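Stillari Adds Wedding Cars at Misisetti Depot

16 March 2018

Chauffeur hire firm Stillari has added 11 cars to its wedding fleet and will keep them at a new depot in Misisetti, the company said. Six of them are long-wheelbase sedans. The rest are vintage models bought from Jorkon, a smaller operator that closed its hire business last year.

Elba Aravena, who manages bookings, said couples in the area had been paying for cars to travel in from the main garage before the meter even started. That charge has been dropped for any pickup within the town. The basic wedding package covers three hours with a driver, and extra time is billed by the half hour.
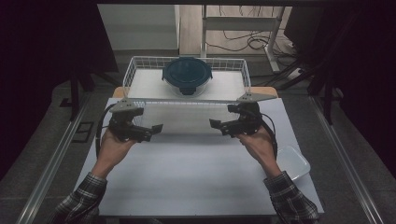 Bookings and deposits

A deposit of $150 holds a car for a chosen date. It can be moved to another date once without a fee – the request has to come in at least 336 hours, or two weeks, before the pickup time. Ribbons are included in the price. Fresh flowers are not, but drivers will fit them if the florist delivers to the depot the day before.

Customers who had already booked with Jorkon will keep their agreed price and, where possible, the same car. Guoqing Wan, the depot manager, is contacting them by phone. The vintage cars will be off the road for servicing in October and back in use the following month.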